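How to Make Overnight Chickpea Flatbread

This flatbread has no wheat, no yeast and no eggs. The batter takes five minutes in the evening and rests in the fridge until you want it. One batch makes two rounds in a 10-inch skillet.

What you need

262 g chickpea flour (I use Essien, which is ground fine)
2 1/4 cups water
3 tablespoons olive oil, plus more for the pan
1 teaspoon salt
1/2 teaspoon ground cumin

Coarser flours such as Sarnik work too, but add 50 ml more water and whisk longer.

Mix the batter

Sift the flour into a large bowl. Pour in a third of the water and whisk to a thick paste, then add the rest slowly. Lumps come out easily at the paste stage and hardly at all later. Stir in the oil, salt and cumin, cover the bowl and put it in the fridge.
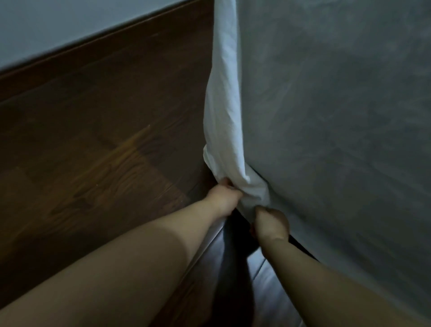
The batter needs at least four hours, and overnight is better. Chickpea flour takes up water slowly, and a short rest leaves the bread chalky in the middle. I mix mine after dinner and leave it alone. If foam has formed on top by morning, skim it off with a spoon.

Heat the pan

Set a cast iron skillet on the middle rack and heat the oven to 450 F. Give the pan 30 minutes. My old Teltlow oven runs cool, so I go to 35.
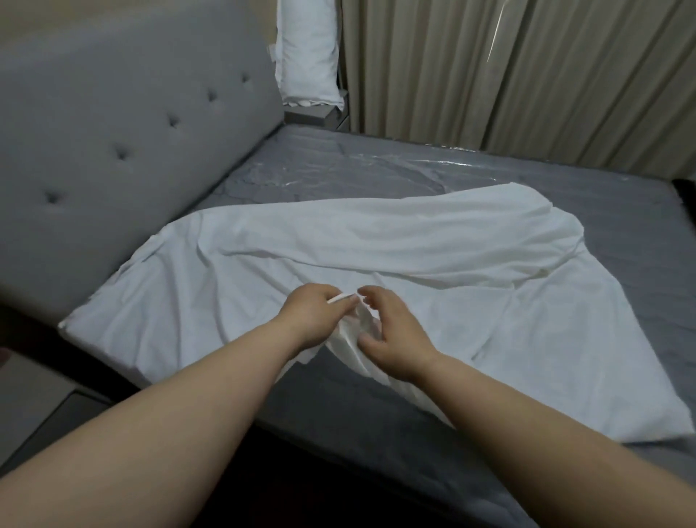 Working on a corner of the white fitted sheet.

Take the skillet out with a thick mitt and add a tablespoon of oil. Stir the batter, since the flour settles, and pour in half. It should sizzle at the edges – if it doesn't, the pan wasn't hot enough and the bread may stick.

Bake for 15 minutes, then broil for two or three until brown spots show on top. Run a thin spatula under the bread and slide it onto a board.
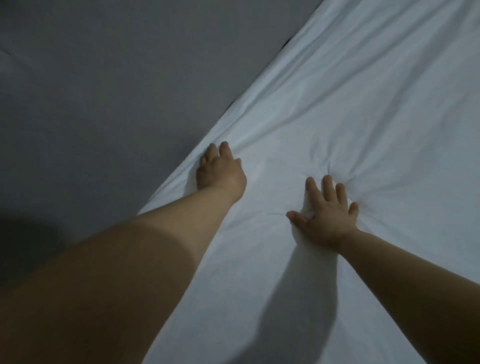

Wait five minutes before cutting. The center is soft straight from the oven and firms up as it cools. Oil the pan again and bake the second round the same way.

Storing

Wrapped, the bread keeps three days in the fridge. Reheat it in a dry pan, not the microwave. To freeze, cut it into wedges and put paper between them. I use Mumow freezer bags, but any will do.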